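The drawer under the kettle

I have been meaning to write about the drawer for weeks, and what finally got me going was looking for a birthday candle. It was nearly ten at night, I had a cake cooling on the side, and I knew perfectly well there was a packet of candles in the drawer under the kettle. I found a bicycle bell. I found the guarantee for a toaster we gave away when we left Halluvton, and a tape measure I had replaced in March having turned the house upside down for it. No candles. We had a tea light on the cake in the end and my son blew it out very politely.

Everybody I know has a drawer like it, and most people I know have quietly let it become two. Ours had spread to a shoebox on top of the fridge and then, once the shoebox wouldn't shut, to a carrier bag hanging off the pantry door. My mum called hers the glory hole, which made visitors blink. My gran in Grunatthorpe had hers in a biscuit tin, and I think the tin was the clever bit, as it never got any bigger. When it was full, something had to go on the fire or go next door.

So in July, with the children off school and rain coming down the way it only does in the holidays, I decided we'd do the lot. I'd been reading one of those decluttering books in which you are meant to hold each thing and ask yourself a question about it, and I can report that this doesn't work at all with picture hooks. I held a picture hook. I felt nothing, and I kept it, because the minute you throw out a picture hook somebody gives you a picture.

What did work was much plainer. I cleared the big table, tipped everything on to an old sheet and fetched containers before I touched a single thing. This is where I had always gone wrong before. I used to sort straight on to the table in little heaps, feeling very pleased with myself, and then it would be teatime and the heaps would all have to be swept up together and put back where they came from. A heap can't be moved. A tub can be picked up and put on top of the wardrobe until tomorrow, and it will still be sorted when you come back to it.

I also learned to be vague about the labels. My first go had a tub for batteries, a tub for fuses, one for keys, one for bits of string and one (I'm embarrassed by this) for "small plastic, grey". By the time I'd walked round the table looking for the right home for a curtain ring I had lost the will to live. Now it's much rougher. Things we use, things that mend other things, things that belong to somebody else, and a tub for don't know.
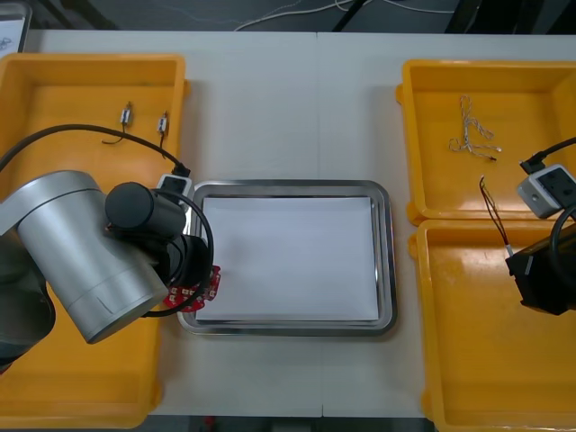

Aiman Sitompul wrote to me after I mentioned the don't-know tub in my last post, and said I was being far too soft on it. Put a lid on it, he told me, write the month on the lid, and if you haven't gone looking for anything inside by the time the clocks change, out it goes without being opened. He was very firm about the not opening. Apparently he once opened his for a last look and was still sitting on the stairs with it an hour later, testing old pens.

I have thought about this a good deal, and I'm going to do most of it. I can manage the lid and I can manage the month. I don't think I can manage the not looking, as ours turned out to have my wedding shoes' spare buttons in it and the little brass key for the clock, and I would have been heartbroken to find that out afterwards. Perhaps one look, standing up, with my coat on.

The tub for things that belong to somebody else has been the nicest surprise of the whole business. I had no idea how much we'd borrowed! There was a knitting gauge of Hemi Katene's that must have moved house with us, and when I posted it back I got a lovely long letter by return, all about the garden at Tament Road. I've just checked the envelope and it's Tument Road, sorry Hemi, I've been spelling it wrong on your Christmas cards for years. Anyway, the beans have done well and the greenhouse has not, and we are to go and stay in the spring.

The keys I still haven't solved. We have four that fit nothing in this house, and one of them is a good heavy old thing that looks as if it ought to open something worth having. My husband thinks it's from the side gate at the Tamihana cottage, where we rented for a summer before the children came, and in that case I suppose it's stolen goods. I've put it on a nail by the back door, where it looks very handsome, and where at least I'll stop finding it.

As for the drawer itself, I washed it out with hot soapy water, lined it with some leftover wallpaper and put back only what we'd used that month. Scissors, tape, the torch, a biro that works, the takeaway menu, the tape measure (the other tape measure has gone to my sister). It shuts with one finger. My daughter keeps opening it to show people.

The candles were in the cutlery drawer, by the way, behind the cake slice. I've moved them to the drawer under the kettle.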